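The Great Toy Bin Clear-Out, Part 2

2/8/18

So the toy post got more comments than anything I've put up since the bathroom tile saga, and most of you wanted to know what I did with the stuff that didn't fit anywhere. Fair question! I had 7 boxes in the hall by the end of it and a shin bruise from every single one.

First, the plan. I gave everything a home by where it gets used (bath things upstairs, outdoor things by the back door, the good wooden train up high where it can't be thrown). Kane Quinlan, my brother-in-law and a man who alphabetizes his spices, told me to be ruthless. I was ruthless for one evening. Then I found the little farm set from Plaltstead and sat on the floor with it for an hour, so that was that.

The washing took longer than the sorting. Plastic animals go in a sink of warm soapy water, and I do the creases with an old dish brush. Anything with a battery door gets a damp cloth and that's it. I learned this in October with a singing duck, and we don't need to go over it again.

What I still haven't cracked is the odds and ends. You know the kind of pairing I mean, a greenish-tan dinosaur and a blue and white brush lying together at the bottom of a big gray metal bin. Does the brush go with cleaning stuff? Does the dinosaur go with animals, or do dinosaurs get their own box? (We have a lot of dinosaurs.) 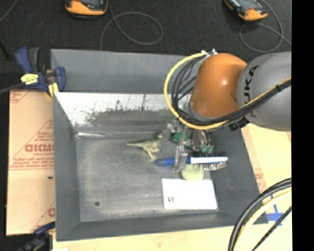 Where the dinosaurs ended up

They got their own box, on the low shelf, no lid. Lids are where tidying goes to die in this house. The brushes all moved under the kitchen sink in an old ice cream tub, and I've only had to rescue one from the sandbox so far. Next up is the craft drawer, and I'm already scared of the glitter.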